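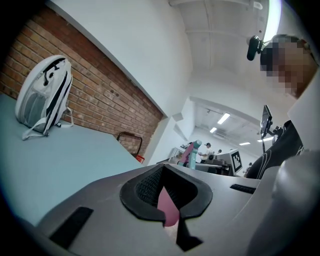
Page last changed: August

Workshop tips: hand-held grippers at a shared table

These are the house rules for recording with hand-held grippers at a table, written up as tips because most of them came out of small mistakes. They suit a workshop or a spare room with one or two tables. If you have your own written procedure, follow that first and use these for the gaps.

Before you start

Wipe the jaws with a barely damp cloth and let them air dry. Soft pads pick up lint and crumbs, and a dusty pad slips on smooth plastic. Use plain water. Solvent cleaners can dull the rubber, and so can the citrus ones sold for kitchens.

Open and close each gripper fully a few times. It should move freely and feel the same on both sides. A gripper that clicks or drags goes in the repair tray with a paper label saying what it did. Write the fault on the label, even if you think everyone knows.

Keep the marker faces clean and flat. Hold the tool by the handle when you pass it to someone. Fingerprints on a glossy marker cause glare, and a peeling corner will give bad tracking long before it falls off. Replace the whole face when a corner lifts. Glue under the corner leaves a bump. We use Prostik double-sided sheet for this, trimmed flush with a new blade.

Charge overnight, and check the charge in the morning. A full charge on the Monday shift has been flat by lunch more than once when a tool was left switched on in its case.

Setting the table

1. Clear the table down to what the task sheet asks for. Anything else goes on a shelf, including your own cup.

2. Leave 40 cm of free table at the edge where the operator stands. Objects set closer than that make you pull your elbows back, and the wrists end up bent for the whole session.

3. Lay straps, drawstrings and loose cords where you can see them. A bag is a good object to work with, but its straps catch on jaws. If the task doesn't use the straps, tuck them away before the run.

4. Use empty cups and bottles with the lids on. If the task calls for something inside, use dry rice or beans. Liquids stay in the kitchen.

5. Agree who is operating. One person works the grippers, and anyone helping waits for a spoken "clear" before reaching over the table to reset an object.
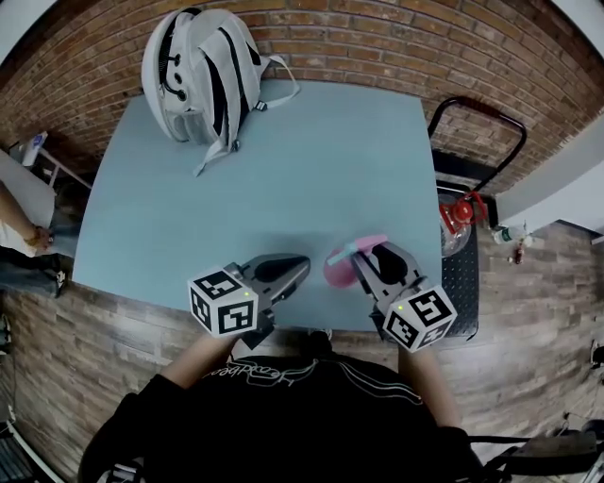

6. Grip light items low and with only as much squeeze as they need. Thin plastic cups crease, and a creased cup should be swapped out so that later runs match the earlier ones.

7. Stop when something falls to the floor. Put both grippers down on the table, then pick it up by hand. Bending over with a tool in each hand is how markers get knocked.

Floor and cables

Cables run along the wall wherever possible. Where one has to cross a walkway it goes under a rubber cable cover, taped at both ends. The Skivarent low-profile cover is fine for foot traffic but too soft for carts.

Park carts against a wall with the handle upright. Bottles and jars waiting their turn belong in a crate, and the crate belongs out of the walking path.

If a powered arm shares the room, mark its reach on the floor with tape and add a margin of 200 mm. Walk outside the tape even when the arm is switched off. Everyone in the room should know where its stop button is before the first run of the day.

Breaks and records

Change operators every 2 hours at the longest, sooner if anyone's hands feel tired. A sore thumb is a reason to stop and doesn't need to be explained.

Tell people when cameras are recording, and put a notice at the door. Visitors who don't want to be recorded wait outside until the run is over. Mail, badges and phone screens stay off the table.

Log each session on the sheet: operator, tool numbers, task, faults. Ottar Solberg keeps the blank sheets in the top drawer. At 300 hours of use a gripper goes to Agathe Perrin for new pads, whether or not the old ones look worn. Spare pads are in the Gorkeo box, and the left and right ones are not the same part.

Contact: Aasen Workshop, front desk | © Aasen Workshop | Back to top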